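Husurard robotics club teaches two arms to clean up after themselves
12 Aug 2025
News – Student projects

A student robotics club at Husurard Technical College has spent the summer on a job most people would rather hand to somebody else: sweeping a messy table. The project, called Urna, uses two robot arms mounted side by side at one workbench. One arm holds a dustpan and the other holds a brush. The aim is to get scraps and small objects off the tabletop and into a lined bin.

The club has 19 members this year, most of them in their first or second year at the college. They began the project in December, after an earlier plan to build a line-following cart was dropped. Several members wanted a task that would need both arms at the same time, and sweeping was the one that got the most votes.

The work is harder than it sounds. A dustpan has to be held at the right tilt, with the lip close to the table. The brush has to come down with enough force to move the scraps but not so much that the bristles fold over. If either arm is late, the pieces end up behind the pan or off the side of the mat. Students said the timing between the two arms took up most of June.

Emptying the pan is a separate step. The arm has to lift it level, carry it to the bin and then tip it forward. In the first weeks, the pan was often tipped too early and the load landed back on the table. The club now treats sweeping and emptying as separate skills and practices each one alone before running them together.

The arms are guided by hand during practice. A student steers both of them through the whole job, and the movements are recorded. Those recordings are then used to train a program that tries the same job without help. By the end of July the club had recorded 3289 practice runs, divided among members in shifts of up to 43 minutes. Runs where something was dropped are kept too, but they are labeled and stored in their own folder.

What goes on the table changes from one run to the next. The club mixes light, flat pieces with heavier ones and adds kitchen sponges, which behave very differently under the brush. Thin, curled pieces have been the most trouble. They slide under the bristles or flip over the lip of the pan, and members have tried several brush angles to deal with them. Rough chunks are easier to push but tend to roll when the pan is lifted.

Brown paper was chosen for the work surface after the bare tabletop caused glare in the afternoon. It is changed when it tears or gets too marked up. The bins are fitted with ordinary trash bags.

Money for parts came from Somemus, a local equipment supplier, which also lent the club a set of spare gripper fingers. Bench space is provided by the college in the Kravchuk building, where the club meets twice a week during the summer and once a week during the school year.

The next goal is a full cleanup with no one at the controls – sweep, lift, carry and empty – on a table set up by someone outside the club. Members plan to try it during the first month of the fall term. A second group is working on picking up larger items by hand, or rather by gripper, before the sweeping begins.

New members can join at the start of the term. No programming experience is needed, and students from any department are welcome. Training on the arms takes 2 sessions, and each new member is paired with a current one until both are signed off. Sign-up sheets will be posted outside the club room in the Kravchuk building.

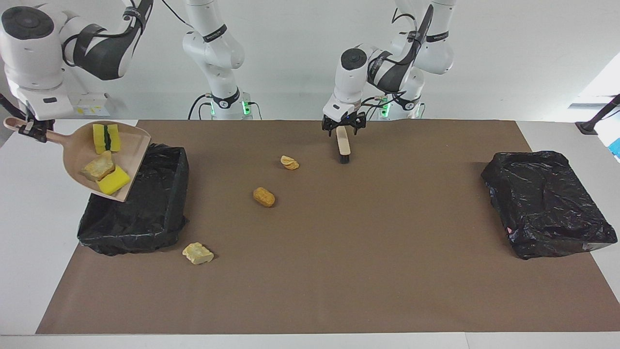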